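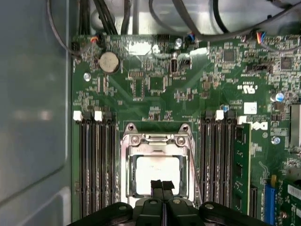
Gripper over the processor socket, Dell desktop board.

Tralla Bench Arm Kit for Computer Teardown and Assembly

Item 122 – Grippers and fingers
Sold by Cadwaladr Workshop Supply
Page updated May 16, 2025

The Tralla kit is a set of parts and files for people who already have a small robot arm and want to use it for work inside desktop computers. It was worked out in the Grosach shared workshop, where the members strip and rebuild donated office machines. The kit covers the fingers, the finger mounts, the wrist camera bracket, the table clamps and the program files. The arm, the gripper body and the cameras are not included.

If you have not set up an arm before, start with a bare board on the table and leave the case for later. Case walls take away most of the room you think you have.

What is in the box

Two long fingers, black, with narrow tips
Two short fingers, black, with flat tips
One finger mounting plate with screws
One wrist bracket for a small camera
Four low table clamps for slotted aluminum tables
One set of hex keys
One printed setup sheet
A download code for the program files

Fingers

The long fingers are for reaching down into a case. They clear most drive cages when the wrist is kept vertical, but the gripper body is wide and will meet a tall case wall before the fingers do. Measure from the outside of your gripper body to the finger centerline and enter that number in the setup file. The default value suits the gripper we use and will be wrong for many others.

The short fingers are stiffer and are the better choice for panels, brackets and anything that has to be pulled with force. Change fingers with the power off. The program asks which set is fitted each time it starts, and it does not check your answer.

Tip wear depends on what you pick up. Metal brackets mark the tips quickly. Replacement tips are sold in packs as item 300 and slide on over the finger ends.

Working around the socket

The processor is the part most people want to try first and it is the one we would leave until last. A bent socket pin means a scrapped board. The program file for the socket moves at the slowest speed setting and stops above the part for you to confirm before it goes lower. Please leave that stop in. We have had members take it out to save time, and the Grosach scrap shelf has three boards on it from that month.

Memory modules are easier. Open the latches by hand, then let the arm lift straight up. If the arm tilts even slightly the module binds in the slot, and the force limit will trip. When that happens, open the gripper, raise the wrist and teach the pick point again. Raising the force limit does not fix it.

Setting up the table
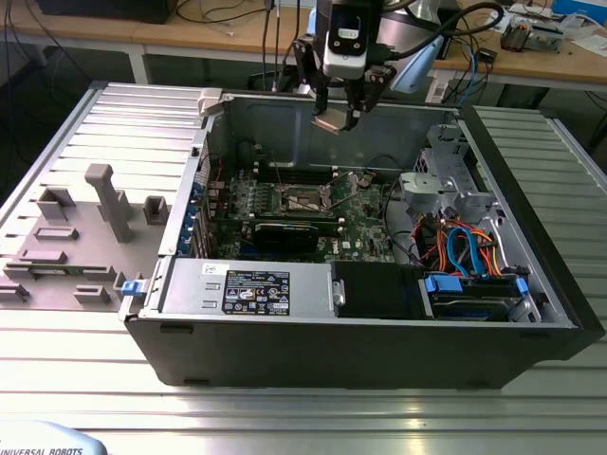

Case placement decides how much of the work the arm can do without being moved, so settle it before you teach any points. Lay the tower on its side with the open side up and mark its corners on the table. We work on a slotted aluminum table with the side panel off and laid flat to the left of the case, and we keep the power supply on the near side. Fit the clamps against the chassis and not the plastic bezel, which flexes. Leave enough slack in the wrist cable for a half turn, and run it away from the side you reach in from.

Loose cables inside the case are the most common cause of a failed run. Tie them back or unplug them before you start. The wrist camera shows the area between the fingers well enough for teaching points, but it will not show you a cable caught on the back of the gripper. A second camera, fixed beside the table, is worth having.

Program files

The download holds one folder for each kind of job: memory, processor, expansion card, drive and panel. Each folder has a pick file, a place file and a text file with the points you need to teach. Points are taught by hand, with the arm in free-drive if it has one. There is no automatic part finding in this version. A different case model means teaching the points again, although the order of moves stays the same.

The files are plain text and can be edited. Keep a copy of the originals. Support can only help with the files as supplied.

What you need to supply

An arm with a wrist that can point straight down and hold there
A two-finger parallel gripper with removable fingers
A slotted table, or a flat one that you are willing to drill
A grounded wrist strap and mat
Good overhead light – glare from bare metal is a nuisance for the wrist camera, so a lamp you can move is best

Before you power the arm

Unplug the computer and press its power button to drain what is left. Take out any memory you care about. Keep the stop button within reach of your free hand, and run every new file once with the wrist raised well clear of the case. Keep your hands out of the case whenever the arm is live.

Ordering and spares

The kit ships from our Sornano stockroom. Finger plates for other bolt patterns can be cut to order; send us a drawing of your gripper face with the order and allow extra time. Kits bought before March came with an older camera bracket that uses a single screw. It still works with the current files, but it can turn if it is knocked, and the newer bracket can be bought separately as item 2000.

Returns are accepted on unused fingers and clamps. Opened download codes cannot be returned.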